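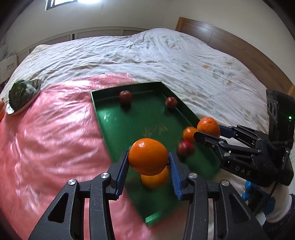

New Year fruit trays at Stellcombe

Fruit trays are my favorite part of getting the house ready for the new year, and I will happily talk about them to anyone who stands still! Every room at Stellcombe gets one, and since the kitchen counters are always taken over by dumplings and chopping boards, the sorting spreads to whatever flat surface is free. This year the big bed won. The green tray with the gold characters is the one I reach for first, because small red apples and bright oranges look so cheerful against it, and a plate of leafy greens landed up there too, right on the flowery duvet. I love how that pink satiny cloth shines next to all the fruit.

I put this page together on 14/02/2026 for everyone who asked how we do our trays, so a few notes on the picture at the top.

The fruit: apples and oranges in the same tray, always. Zodwa Mthembu likes to keep them apart in tidy rows, and hers do look lovely, but I'm a mixer. I put the oranges in last and turn each one until its best side faces up.

The tray: raised sides are a must. Ours get carried up and down the stairs all week, and a runaway orange can travel a long way (ask Ruan Botha, who chased one clear across the landing in October when we were only practicing).

The greens: those go back to the kitchen for supper. Shabnam Kakakhel cooks them with garlic and a splash of soy sauce, and there are never any left over.

The cloth: anything with a bit of shine makes the whole room feel like a party. Pink, red, gold, I'm not fussy! I like it loose and rippled, with the light from the window catching the folds.

We made up 36 trays this season, two more than Rigoberto Mendoza thought we had fruit for. If you do trays at your place, please send me pictures. I'd especially love to see what people use besides apples and oranges. Gerrit Le Roux swears by pomelos, and I've promised to try them next year.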